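2018/12/12 Closeck 桌面推动套件试用，接着上次写

早上到得比较晚，控制箱昨晚没关，先重启了一遍。从上电到能动要等将近一杯咖啡的工夫，这个我在上一篇里抱怨过了，今天不重复抱怨（好吧，还是抱怨一句：真的慢）。

先记一下现在的状态，免得过两周自己翻回来看不懂。Closeck 寄来的这套东西叫 Gesis，说白了就是一个装在法兰上的推杆，加一批彩色小块，加一张木板，再加一个授权文件和一份写得非常客气但什么都查不到的说明书。机械臂是我们自己的，台面也是我们自己的，对方只负责腕子以下的东西和软件。软件那一层叫 Tangen，装在工位那台机器上，跑起来以后能给你一句话一句话地下指令，比如“把红色的星推到蓝色方块旁边”，它自己去规划推杆怎么走。试用期还剩8天，到期授权就锁，所以这几天我基本泡在这儿了。

先说推杆。昨天我把它拆下来过一次，想看看底端磨成什么样了，装回去以后总觉得零位不对，低了一点点，推杆在木板上方走的时候我心里一直发毛。今天第一件事就是重新标高度。办法很土：在板面上垫一张打印纸，让臂慢慢往下降，纸刚好还能抽动就停，记下这个值，再往上抬一点当工作高度。说明书推荐的是用他们自己的标定向导，向导我也跑了，跑出来的结果比抽纸法要高，高到推矮的块时几乎是在蹭它的上沿，块会往前翻。所以最后用的是我自己那个值，写在控制箱侧面的胶带上了，谁要用请看胶带，别信屏幕上那个默认数！

标签也重新扫了一遍。右边台面上那个黑白标签换过新的，旧的边角翘起来了，相机那边算出来的位置会飘，飘得不多，但推杆是按这个坐标走的，飘一点它就推偏一点，然后块就开始转圈。换完以后稳多了。建议以后谁擦台面绕着它擦，酒精布别从上面过。

然后是今天的正事，连着推。我没有按 Closeck 给的验收脚本走，那个脚本太漂亮了，每次开始前块都摆得整整齐齐，间距也大，这种条件下推不好才奇怪。我把开局改成随手一撒，撒成什么样就什么样，有的挨在一起，有的快到板边，只要没掉下去就算有效开局。从上午推到下午，一共下了122条指令，中间吃饭停了一阵，控制箱罢工一次，原因后面说。

手感上讲（我知道“手感”这个词写在记录里不太像话，但就是有手感），形状之间差别大得很。圆柱最滑头，推杆一碰它就想绕着杆子溜走，Tangen 会连着小步修正，看着像在遛狗。方块老实，只要杆子顶在面的中间，它就直直地走，顶偏了才转。星形我原以为会最难，结果还行，推杆要是卡进两个角之间的凹处，就像被叉住了一样，能带着走挺远；可要是顶在尖上，马上就打转，转完了它还得绕到另一侧重新找位置，一条指令拖很久。心形最有个性，凹的那一面好推，尖的那一面没法推，Tangen 倒是挺聪明，多数时候会绕到凹的那面去，可一旦凹的那面对着板边，绕不过去，它就在那儿犹豫，推杆悬着，来回蹭，蹭到超时为止。六边形没什么好说的，听话。

真正麻烦的是几个块贴在一起的时候。指令说推黄色的，它推是推了，旁边的也跟着走，这个谁来都一样，物理嘛。可软件把这种情况也算完成，只看目标块到没到位，别的块被带到哪儿去它一概不管。我觉得这在演示里无所谓，在我们要做的事情里就很要命，我们下一步是要连着下指令的，前一条把别的块带歪了，后一条的前提就没了。已经写邮件问 Closeck 能不能在完成条件里加一项“其他块位移不超过多少”，回信很快，说在路线图里，没说哪年的路线图。

还有指令的措辞问题。颜色加形状说全了，基本不会认错；只说“那颗星”，板上又有不同颜色的星，它不会反问你，随便挑一个就去推了。我希望它能停下来问一句，或者至少在日志里写明白“有歧义，已任选”。现在日志里什么都没有，我是盯着屏幕看才发现的。方位词也有点怪，“左边”是从谁的角度看的左边？试了半天，是从我们站的这一侧看，跟我的习惯一致，但说明书里那张示意图画的正好反过来，图和软件总有一个是错的。

说到控制箱罢工。下午有一次推杆把一个块顶到了板子最外沿，我伸手想去扶，安全围栏的光幕一挡，臂停了，这是应该的。问题是复位以后 Tangen 还以为自己停在原来那一步，直接接着往下推，而块已经被我挪过了。幸好速度低，推杆只是空走了一段。我把复位后的动作改成了先抬高再重新看一遍桌面，改的是一个配置项，藏得很深，在高级选项的第二层菜单里，名字还叫“礼貌模式”，我服了。凡是进过围栏的，复位之后请先确认这一项是开着的。

行程也量了。推杆从近侧能走到远侧，一次连续推动最长约300毫米，再长它就会自己拆成两段，中间停一下看看块在哪儿。这一停我反而喜欢，停完再推明显准。想问问能不能把拆段的阈值调短，短一点，多看几眼，慢就慢吧，我们又不是拿它去比赛。

木板这件事单独写一段，我对它意见挺大的。好看是真好看，浅色木头，淡淡的木纹，放在蓝台面上特别显眼，来参观的人都要夸一句。可木头嘛，顺着纹走和横着纹走，推起来的感觉我总觉得不一样，横着推的时候块会一顿一顿的。我拿方块横推竖推各试了一阵，数据还没整理，先不下结论，也可能是我心理作用。Closeck 那边说可以换成他们另一种表面，要加钱。我倾向于自己去找一张平的塑料板来对比一下，库房里应该有边角料，等找到了再说。前沿那边的黑色螺栓头我也检查了，紧的。

价格表今天也收到了，跟 Standcombe 上回报的放在一起看，挺有意思。Standcombe 硬件便宜，推杆和块的价钱都好说，软件按年收，而且要联网，我们这边实验区的网是断的，光这一条就得跟他们扯很久。Closeck 硬件贵得有点离谱（一根杆子！），软件是买断的，本地跑，升级另算。我算了几种组合，用 Closeck 的软件配我们自己车的推杆，理论上最省，可是我问了，对方说换了推杆就不保精度。也能理解，杆端的圆头半径是写在模型里的，差一点接触点就不对了。不过那个半径在配置文件里是明文，谁都能改，所以我猜所谓不保精度也就是不接我们的电话。

块本身呢，颜色分得开，相机在现在这种均匀的灯光下没认错过颜色。傍晚我关了一排灯试，黄的和绿的开始打架，开回来就好了。所以灯的事请大家配合，推的时候别为了省电关那一排，墙上贴条了。表面是带点颗粒感的那种哑光，不反光，这一点要夸，我们以前自己用的那批亮面块，相机看一眼就花。摔过一次，从台面到地上，没裂，角上也看不出什么。

下面这段是快收工的时候推红星，指令是让它往右边去，跟黄六边形那几块凑到一块儿。
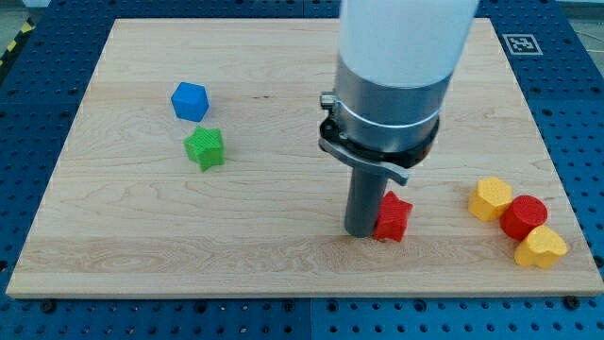 关于木板那一段我有不同意见，先别急着换塑料板。我在 Tangen 的日志里翻过，横向一顿一顿的那些，接触高度都偏高，更像是杆端位置的问题，用抽纸法重标之后应该会好一些。另外拆段阈值可以调，配置里有，单位写的是米，别填成毫米，我填错过，推杆一步一停走了半个下午。

好吧，上面这条留言我认了，我横推那几组确实是在重新标高度之前做的，顺序没记清楚，这是我的锅。明天把横竖两个方向重推一遍，用胶带上的那个值，条件写全了再来比较。阈值的单位我刚才去看了，还真是米，旁边没有任何提示，唉，这种东西也能发货。顺便给 Closeck 又写了一封，把单位、示意图左右反了、日志不报歧义这几样一起列进去，省得一封一封地发，人家也烦。

至于买不买，我个人现在偏向买软件和一套原装推杆，木板和块看价钱再谈。Standcombe 那边先不回绝，等他们五月的离线版出来看一眼再定，他们自己说的五月，我先记在这儿。如果 Closeck 愿意把“其他块位移”那项写进合同，哪怕晚点交付，我也愿意替他们去说好话。不写进合同的话，我就没那么积极了，连着下指令是我们的硬需求，光靠路线图没法排计划。

另外有件小事，工位那台机器的硬盘快满了，都是 Tangen 存的视频，默认每条指令都录，成功的也录。我先把成功的那部分改成只留首尾，失败的全留。要用旧视频的赶紧拷走，我周末前会清一次。

收工前做了这些：臂回到停靠位，控制箱关了（这回真关了），推杆用干布擦过，块收进盒子里，盒子在架子下层，盖子有点紧，往左拧一下再提。

明天要做的：
横推竖推重来，先抽纸标高度
拆段阈值改短，单位是米，米，米
板边上的心形单独试，看超时能不能放宽
找塑料板，库房没有就问楼下
问 Closeck 推杆能不能单买2根，一根留着备用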